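Keep the Town Laundry Open

20 Jul 2009

The town of Flinholm is deciding whether to keep its public laundry. The building on Dravel Street has 16 washers and 27 dryers, one long folding counter, and a change machine that takes fives but spits back ones with a bent corner. The town has owned it since the old mill housing was sold off. The current proposal is to close it in October and lease the space.

I think that would be a mistake, and I want to say why without getting sentimental about it.

The case for closing is simple. The laundry does not cover its costs. Last year it lost $1,808 after water, gas and repairs. People in favor of closing say a town has no business washing clothes, that most homes now have their own machines, and that anyone who needs a laundromat can drive to the one at the Bevitz plaza. Each of these points has something in it. I don't think they add up to a reason to close.

Start with the money. The town spends more than $1,808 on plenty of things that serve fewer people. The flower baskets on the bridge are one. I like the flower baskets. But if the test is whether a service pays for itself, the baskets fail it, and so do the library, the boat ramp and the skating pond. We pay for those out of taxes since we decided long ago that a town should have them. A place to wash clothes is at least as useful as a place to launch a canoe.

Then there is the claim that most homes have machines. Most do. The apartments over the stores on Main Street mostly don't, and neither do the rentals behind the school. A landlord who owns an old building is not going to run new water lines to the third floor so that a tenant on a month-to-month lease can have a washer. Those tenants pay rent here and shop here, and they vote here when they can get the time off. A service that only some people need is still a service.

The Bevitz plaza laundromat is a fine place. I have used it. It is also on the far side of the highway, past the point where the sidewalk stops. The bus goes out there, but it runs on an hourly schedule and the last one back leaves before supper. Try it with two weeks of laundry and a four-year-old. A wash and dry takes most people two hours with folding, so the trip becomes an afternoon, and people who work shifts don't have many free afternoons. 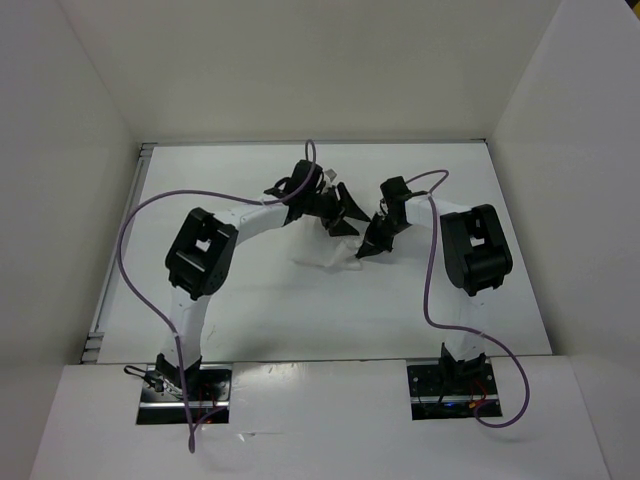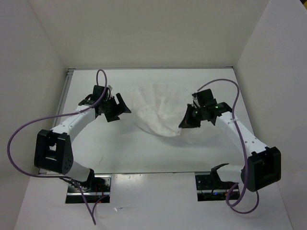

Is there a cheaper way to help people who have no washer at home?

Vouchers for the plaza laundromat would cost less on paper, but they would do nothing about the trip. The cheapest plan that gets clothes clean close to where people live is the building the town already owns.

I would add that the laundry could lose less than it does. The prices have not gone up in years. A quarter more per wash would bring in real money, and I have heard very few regulars object to it. The hot water heater is old and the company that services it, Ankrah, has told the town more than once that a newer one would cut the gas bill. The dryers at the back are left running on a long setting when a shorter one would do, mainly on account of the labels having worn off the buttons. New labels cost next to nothing.

The hours could change too. The place opens at nine, when anyone with a day job is already at work, and closes at seven, when they are finishing dinner. Opening at six and closing at ten would fill machines that now sit idle. A door on a timer lock would handle it. The town garage has had one for years.

There is a larger question under this one, and it is the part I care about most. We have gotten used to thinking that housework is a private matter, to be dealt with behind each person's own door with each person's own equipment. That idea is fairly new. My grandmother's street shared a bread oven and a row of clotheslines. I don't want to go back to her life, which was hard, and she would have traded the clotheslines for a dryer in a minute. But sharing the heavy equipment made sense then and makes sense now. A washer in a house sits still for most of the week. A washer on Dravel Street might run six or seven loads in a day.

Some readers will say that this is how a town ends up running everything. I don't see that happening here. Flinholm is not proposing to buy a laundry, or build one. It has one, paid for, with a roof that was redone in the last few years. The question is only whether to throw it away, and once the plumbing is torn out for a tenant, it is not coming back. A lease can be signed in any year. A laundry with working drains can only be kept.

There is also the matter of who would lease the space. The notice says "retail or office." There are already empty storefronts on Main Street with better parking. I would want to see a signed offer before giving up a building that people walk to with baskets every day of the week.

The petition to keep it has 34 names on it so far — mine is one of them. That is a small number, and I expect the people on the other side will point it out. It was started nine days ago and it sits on the folding counter next to the change machine, where you will find a pen on a string. The lint bins are behind you, and the machine at the end of the first row eats quarters, so use the next one.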